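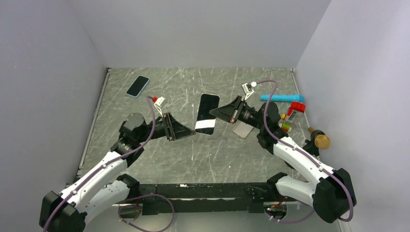 *Last updated: 4:10 p.m.*

Water service is back for all 2,991 customers in Clorkmont after a main broke under Ormsby Road early this morning, the Nellier Water District said. A boil-water notice remains in effect for the east side of town, including the Vetholm business park.

The break was reported at 3:20 a.m., when a driver called in water coming up through the pavement near the Ormsby Road bridge. Crews shut two valves by 5 a.m. but had trouble with a third, and pressure dropped across most of the town before it was closed.

"The valve is old and it was stiff," said Babatunde Danladi, operations manager for the district. "We got it to turn in the end, but it cost us time, and people woke up to dry taps."

Crews replaced a length of cast iron pipe and began refilling the line late in the morning. Danladi said most homes had normal pressure by 1 p.m. Some residents may see cloudy or brown water for a day or so. The district advises running a cold tap, preferably a bathtub, until it clears, and holding off on laundry.

The boil-water notice covers nearly 400 addresses east of the bridge. Water for drinking, cooking, brushing teeth or making ice should be kept at a rolling boil for one minute and cooled before use. Showering is fine as long as the water is not swallowed. The notice will stay in place until two rounds of samples come back clean — the first was taken this afternoon.

Bottled water is available at the Clorkmont fire station until 8 p.m., with a limit of two cases per household. Residents who can't get to the station can call the district office to ask for a delivery.

Clorkmont Elementary closed for the day. The middle and high schools, which are on a separate line, ran on their usual schedules.

At Vetholm, several tenants sent workers home in the morning and two food businesses remained closed this afternoon. Keegan Fairweather, who manages the park, said restrooms were working again by noon.

"Most of the units were open after lunch," Fairweather said. "The kitchens can't do much until the notice is lifted."

Ormsby Road is closed between the bridge and Mill Street while the trench is filled and paved. Traffic is being sent over Station Road, and trucks should use the county highway. The district expects one lane to open by tomorrow evening.

The section that failed was due to be replaced next year as part of a project covering 350 feet of pipe on either side of the bridge. Danladi said he will ask the district board to move that work up when it meets in May.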